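Trernham Round Table, Pale Wood Top

Item no. 645-R
Prilevico lobby and break area range

Round table for waiting areas, corridors and coffee corners. The top has a honey-colored wood grain and carries a clear matte coating. Legs are slender, set toward the rim, and bolt on with the supplied hex key.

Diameter: 900 mm
Load, evenly spread: 141 lb
Assembly: one person, four bolts
Coating: water-based, low sheen
Price: $199, chairs not included

Seats two to three. Combines with light chairs, such as white ones with an openwork back. Wipe with a damp cloth. Cold bottles and hot cups should stand on a coaster – standing water under a base can leave a ring if left overnight. Do not use scouring pads.

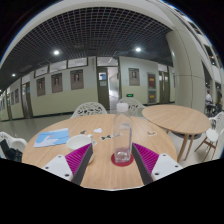 Delwyn Pearce: We've had two of these in the hallway since February. The coating holds up fine against coffee, but retighten the leg bolts after the first few weeks. Ours had worked a little loose – a quarter turn on each fixed it.

Spare bolts and felt pads are listed under Doter fittings.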